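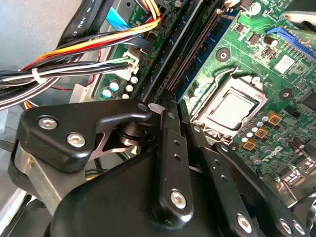

Fitting a processor in an old desktop, lever won't go down easily

I was given an office desktop with the processor taken out. I've bought a used one that the seller says suits the board, and I've had the side off to look. The socket has a metal frame round it and a thin lever. There's one stick of memory in and a spare slot next to it. When I tried the lever it felt very stiff and I stopped. How hard should I have to press? And do I need new paste, or can I reuse what came on the chip?

sumampouw
2018-10-10

Ashok Tiwari
Stiff is normal for that sort of socket. Before you press anything, check the chip is the right way round. There is a small triangle on one corner and usually notches in the sides that line up with the socket. Lower it straight down and let go. It should sit flat under its own weight. If it rocks, lift it out and look again. 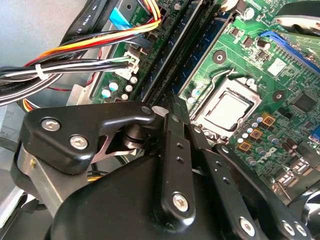

Once it's flat, close the metal frame over it and bring the lever down until it catches under its hook. You will feel a fair bit of resistance near the end. Don't touch the contacts in the socket, and keep the mains lead out while you work.

Clean off the old paste with isopropyl alcohol and a lint-free cloth and use fresh. A small blob in the middle is enough. Don't switch on until the cooler is fitted and its fan is plugged in.

molow
check the bios version as well. mine did nothing at all until i put the old chip back and updated it

eltness
Same trouble here in February, I had it in the wrong way round. Paste was £2 from the market.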